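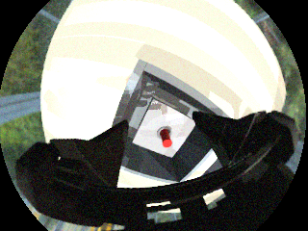

Simulate it first, even if it's only a hobby

Our workshop in Brernley is the back half of an old joinery, and for most of its life the people in it have built things by cutting first and thinking afterwards. I count myself among them. I have a shelf of brackets with the holes in the wrong place. So when three of us decided to build a small robot arm that could pick a peg out of a box and put it somewhere else, the natural thing was to get the saw out.

We didn't, for once. We spent the whole of the spring up to May building the thing in simulation before anybody bought a motor, and I have become a terrible bore on the subject. I think anyone making a robot at home should do the same, and I think the usual arguments against it are weak.

The first argument is that it isn't real making. I've heard this over the tea urn more than once. A workshop is for sawdust and solder, and if you want to look at a screen you can do that in your own house. I have some sympathy! I joined for the lathe (a Hamel, built in 1977, older than half the membership and better behaved). But moving a finger by two millimetres and trying again is making, wherever it happens. You form an idea about how a shape will meet another shape, you try it, you are wrong, you change it. On the lathe I get perhaps three goes in an evening before I run out of stock or patience. In the simulator I once got through 33 versions of the same fingertip between supper and bed, and by the end I understood wedges in a way I never had from filing them.

The second argument is that simulated robots don't behave like real ones, and you learn a lot of things that turn out to be false. This one deserves more respect. Friction in a simulator is a number somebody typed in, and in our case the somebody was me. Our first simulated gripper held its peg beautifully because I had given it the grip of a gecko. When I put the figure down to something sensible it dropped the peg nearly every time, and I sulked for a week.

But look at what the mistake cost. Nothing was broken, nothing had to go back to the shop, and I learnt to be suspicious of any grip that looks too good. The same mistake in aluminium would have cost us the price of the fingers and a month of waiting for the next pair. I'd rather be wrong cheaply and often.

And there are plenty of things the simulator gets right, dull things mostly, and dull things are what sink home projects. Geometry is the big one. Will the fingers fit down either side of the box? Can they close before a knuckle fouls the rim? Can the camera see anything once the gripper has moved in close? That last question is the one I'd press on every beginner, and it's the one we'd have got wrong. We had all drawn our arm from the side, the way you'd draw a crane, and from the side everything looks roomy. Then we put a wide lens at the wrist and looked along the fingers, and found the gripper itself filling the bottom of the view like somebody's thumb over a holiday snap. The little red peg was there in the gap, thank goodness, but we had been planning to mount the camera a good deal lower. One evening with the virtual one and the bracket was redrawn before it existed.

Looking from the wrist changes how you think about the whole job. You stop imagining yourself as the person standing beside the bench and start asking what the machine has to go on. Straight edges bend. A box you know perfectly well to be square sits at a slant. Shadows matter a great deal. I painted our peg red for no better reason than that I like red, and it was the best decision of the project, as it is the one thing in view that can't be mistaken for anything else. I now want to paint everything I own.

I'll admit to a pleasure in it too. You can put your robot out of doors, on grass, in good light, while the rain comes through the actual workshop roof. You can run the same pick 97 times while you wash up and come back to see which ones failed. The failures are wonderful. Pegs go spinning off into the distance, fingers sink through walls they ought to bump into, and every so often the arm does something so graceful that you call the others over to look.

There is a third argument, which is money, and people have it backwards. They assume this sort of thing needs a grand computer. Ours is a second-hand Vevau desktop that used to do the accounts for a garden centre. The pictures come out grainy and the textures are blocky and it doesn't matter a bit. If you are finding out whether a finger clears the edge of a box, you don't need handsome grass.

Where I part company with the real enthusiasts is over when to stop. It is very easy to stay in there. Another member has been simulating a six-legged walker for about two years and I don't believe he owns a screw. At some point the model has told you what it can, and what's left is backlash and cable drag and the smell of a motor that's unhappy, and for those you need the thing itself on a bench. My own rule is that when the changes I'm making are smaller than I could cut by hand, it's time to go and cut.

We have reached that point. There's an offcut of Premivwood board on the bench marked up for the base, the first two fingers are drawn out full size, and I have argued successfully for keeping the peg red. The friction number I typed in is written on the wall in pencil, so that we can see how far out I was.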